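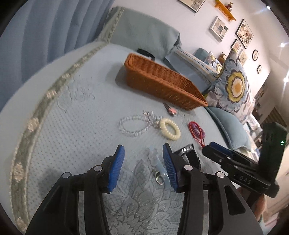 Figure 1. Light blue quilted bedspread with a green border and cream rosettes.

Washing and Airing Bed Covers at Home
Project report by Hanyu Mao and Suqin Han
June 2020

1. Introduction
Most people can say how often they change their sheets. Fewer can say when they last washed the cover that goes on top. Our project looked at how households in the Jorna estate look after quilted covers, and whether the care label plays any part in it. We chose quilts and bedspreads over blankets as they have several layers and take longer to dry.

2. Method
We put 103 paper forms through letterboxes and got 99 back. The form asked how often the top cover is washed, where it is washed, how it is dried and whether the person filling in the form had read the label. Guoqing Ye helped us type up the answers. We left out 3 forms that had only the first page filled in. We also visited 3 homes and talked to the people there for half an hour each.

3. Results
The most common answer to the first question was "when the weather changes". We had not given this as a choice and people wrote it in the margin. Washing by the month was rare, except in homes with a dog or a cat. Drying was the main difficulty. Flats on the north side get little sun, and a full-size quilt does not fit on an ordinary clothes horse without folding. Folded quilts stay damp along the stitching, and several people said theirs had ended up smelling musty. 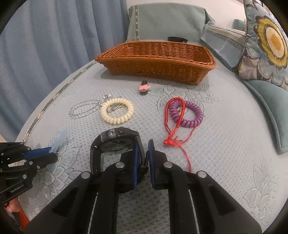
Sihan Bai asked, after reading our first draft, whether people who use the launderette on Sever Road should be counted separately, as the large dryers there take away the drying problem altogether. We went back to the forms and agreed. Launderette users washed their covers more often than the rest, but they also complained more about the cost.

The label question gave weak results. Many people had cut the label off, or it had faded past reading. 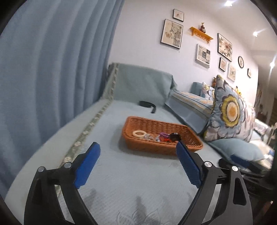 In the home visits we heard more about airing than washing. One household hangs the cover over the balcony rail each morning in dry weather and washes it only in October, before it goes under the winter quilt. Another turns it over halfway through the month.

4. Problems with the work
Our forms did not ask about the size of the washing machine, and they should have. A small drum may explain some of the answers we put down to habit. We also used "cover" and "bedspread" on different pages, and some people took these to be two things.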